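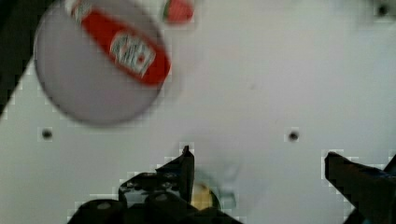 Vol. 16, No. 5

Play Kitchens: Your Questions, Answered With Some Doubt
By Qianru Feng
February 2022
Print | E-mail this page
828 shares | 12 comments

We get more mail about toy kitchens than about any other thing we cover, and most of it arrives after the money has been spent. I've kept the answers short where I could. Where I'm guessing, I say so.

Does my child need a play kitchen at all?

No. A child needs a few things to put on a plate, a plate to put them on, and a flat place to do it. A low table will do, and so will the floor. The big standing units with knobs and a painted window are furniture, and they get priced like furniture. The Saren catalog calls its largest one a "complete culinary learning center." I have watched two children use it as a place to stand their shoes.

What should be in a first set?

A plate, a bowl, one pot or pan, something with holes in it, and a handful of pretend food. Add to that slowly. Lanying Mao, who ran the toddler room at my daughter's preschool, put out five pieces in August and held the rest back in a closet. I thought that was stingy until I saw how long five pieces lasted.

The box says it teaches counting, sharing and nutrition. Does it?

The box would like to. A plastic tomato doesn't teach nutrition. If you sit down and talk about lunch while you play, your child may learn something about lunch, and you could have done that with lunch. I'd treat any claim printed in a starburst as decoration.

Is it worth paying more for food that looks real?

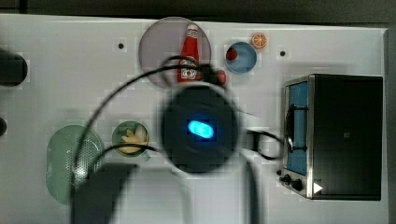
Realism is where the makers spend their effort and where I think they're mostly pleasing the parents. Children seem happy with a rough likeness so long as it's the right general shape and color. There are exceptions, and condiments are the big one. A red bottle with a white label and a little tomato on it gets recognized at once, even by a child who can't read a word of the label, and it'll end up on the plate whether there's any dinner there or not. A small round red thing in a bowl can be a strawberry on Monday and a cherry tomato after that. I wouldn't pay extra to have it settled.

What about appliances?

One is plenty. A toy toaster oven gives a child somewhere to put food and wait for it, and the waiting is a good part of the game. Check that the door is easy for small hands before you buy, if the store will let you. I'm less convinced by blenders and coffee makers with sound. The Geagea coffee maker has a gurgle that can't be turned down, and the only way I found to stop it was a screwdriver and the battery door.

My son only fills the colander and dumps it out. Should I steer him toward cooking?

Why? He's got a thing with holes and he's finding out what stays in. Leave him alone.

How many pieces are too many?

When cleanup takes longer than play, you've passed it. The Fukach deluxe bucket makes a selling point of its piece count, and I'd call that a warning. Half of ours went to a cousin, and I have yet to be asked where any of it is.

Do bowls and plates have to match?

They do not. Jinfeng Tang wrote in to ask whether mixing sets would "confuse the play." I can't see how. Real cupboards don't match either, or mine don't. Real plates from the back of the cabinet work too, if they're light and won't break.

How do I clean it?

Warm water, dish soap, a towel. Read the label first on anything with batteries. Urkley sells a spray made for toy food and I've used a bottle of it. It smelled of pears and cleaned as well as soap did.

Is any of it safe in the mouth?

Assume everything will go there. Small round pieces worry me most, and the age range on the package is the one bit of printing I'd take seriously. For children under three, leave out the little fruit entirely.

Do you take free samples?

We bought everything named on this page. Dela Agbenyega keeps the receipts.

Print | E-mail this page
Post a comment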